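Handheld grippers or a second arm for a small lab budget?
Posted by vi_tratcombe, February 14, 2022

We have around 3000 dollars left for the year and my supervisor wants it spent on "automation". The task is dull: put pens and small parts into boxes, close lid, repeat. One vendor (Olell) is pushing a pair of handheld grippers so we can record people doing it and train an arm later. Sounds to me like paying to do the job by hand. Has anybody bought a pair and not regretted it?

Malachy Quinlan
I'd be suspicious too, but of the quote more than the idea. Ask what's in the price. Ours left out cables, mounts and spare fingers, and that added 333 dollars before we had recorded a thing. Also budget for people. We planned 14 hours of recording and needed 20, and the sorting afterwards was on top of that - the sales sheet didn't mention it.

A second arm won't fix any of this. You'd still need somebody to show it the task, and your money won't cover a decent one anyway. Borrow a pair for a week first and try your own boxes, lids included. If the vendor won't lend, I'd walk away.
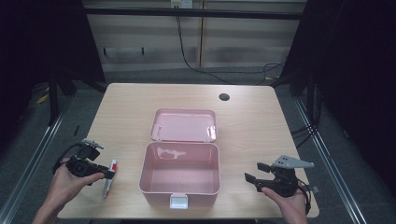

Marker and pink box, one gripper in each hand.

Leave table space for the cables when you plan the bench. I didn't, and had to buy a bigger table in September.

kidthorpe_bench
just get a cheap arm and script it. boxes are always in the same place right? we never bothered with recording anything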